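Careers > Robotics and Automation

Home | Jobs | About Flikis | Contact
Print this page | E-mail to a friend

Gripper Test Technician, Alville

Flikis is looking for a technician to run comparison trials of grippers and wrist cameras at our Alville workshop. The job is full time for 7 months, starting in May.

The work is done on a tabletop cell with one arm, a printed tray and tagged blocks.
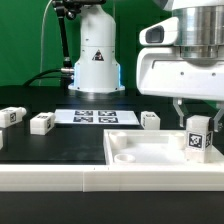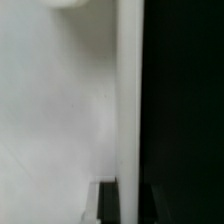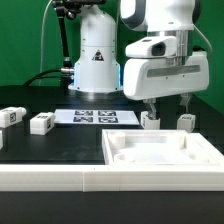 What you will do

Fit and swap fingers, check the camera calibration before each run, and log every grasp. Each gripper gets 728 trials under each of 3 controllers. You will report to Yasmine Hamdy and share the cell with Dirceu Portela, who writes the control code.

What we ask for

A trade certificate or diploma in mechatronics, or similar experience. You should be able to write a short Python script and keep a tidy logbook. Some lifting, up to 20 kg. Experience with fiducial markers is useful but we can teach it.

How to apply

Send a résumé and a one-page cover letter to Rania Fahmy at the Alville office. Please tell us when you could start. Applications close 24 November 2019.

Back to all jobs | Next job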